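Self-catering by the sea: kitchen tips for a week away

Most holiday flats come with a kitchen that is fine for two people and a boiled egg. If you are cooking for a family between trips to the beach, a little packing saves a lot of shopping when you get there.

Take your own bowls. The ones in the cupboard are usually heavy, and there are never enough once someone wants cereal at the same time as someone else wants salad. Plastic ones weigh next to nothing in the car.

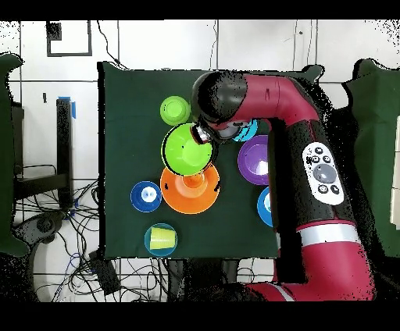 Lime-green bowl and matching cup on a green cloth.

Pack bowls inside each other with a sheet of kitchen paper between them, then fill the top one with tea bags, stock cubes and a small jar of salt. Put the lot in a carrier bag and tie the handles. On our August week at Skondham the whole kitchen kit went behind the driver's seat.

A sharp knife is the other thing worth bringing. Roll it in a tea towel and
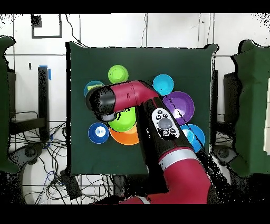 put an elastic band at each end. It goes in the hold if you are flying, never in hand luggage.

Before the first shop, check the oven works and find out which ring on the hob is the hottest. Run the kitchen tap for 3 minutes if the place has been standing empty.

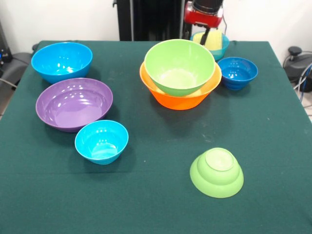 Tamsin Marchetti
Travel and home writer
28/09/2020

For the ferry or the train, cook pasta the night before, rinse it in cold water and dress it with oil. Keep it in the fridge until you leave and carry it in a cool bag with an ice pack.

On the last morning, wash up as you go and leave one bowl each for breakfast. Wipe the rest, dry them well and pack them first.

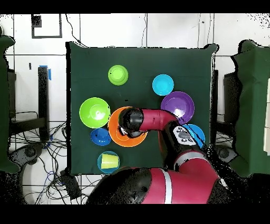 Bright plastic tableware on a green cloth.

Leave unopened tins for the next guests only if the owner says so.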